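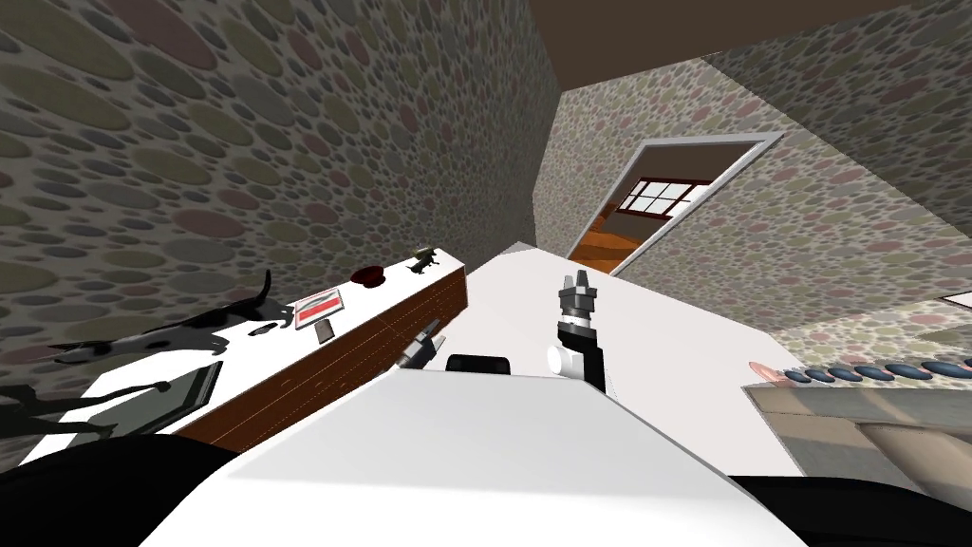
Robot with two grippers in a simulated room with polka-dot wallpaper

Huketti Soul Tape Archive
Progress report to the Mumex Fund, January

We are very happy with where the archive has got to since the last report, and there is a lot to tell you!

Transfers
The Delić collection is now fully unpacked and shelved. It came to us as 217 boxes of studio reels, demo cassettes, lead sheets and session logs from small soul and rhythm and blues labels, most of it recorded between the late sixties and the end of the seventies. We have transferred 2693 songs so far, counting alternate takes as separate items. The quarter-inch reels have gone faster than planned. The cassettes are slower going (many of the shells are cracked and have to be swapped before we can play them), and those will carry on into the spring.

The best surprise has been a set of piano demos by staff songwriters. Some are only a verse and a chorus, sung straight into a cheap microphone, and they are wonderful to hear next to the finished singles. On one of them the writer stops halfway through the bridge, tries a different chord, laughs and goes on – the new chord is the one on the record.

Credits
Session logs were a mess on many of these labels, and the printed sleeves often leave out the horn players and backing singers altogether. We have been matching logs to union contracts and to the handwriting on tape boxes. Corrected credits go into the public catalog as soon as two people have checked them. Arrangers are still the weak spot, and we would like to keep working on them after the cassettes are finished.

Concerts and listening
The Cerkitz listening evenings have been a joy. We held 6 of them, each built on one songwriter, with a short live set by local players at the end. The arranging workshop took 10 students, who wrote new horn parts for songs that were never released. Two of those charts will be played at the spring concert.

Budget
Spending is on track. Tape shells and splicing supplies cost more than we allowed for, and we covered that from the travel line, which was underspent. We are not asking for any change to the total.

Next steps
– finish the cassette transfers
– put the piano demos online where rights are cleared
– record the spring concert and add it to the archive
– send you a draft of the songwriter booklet for comments

Rights clearance remains slow for three of the labels, where ownership has changed hands several times. We will send a separate note on those.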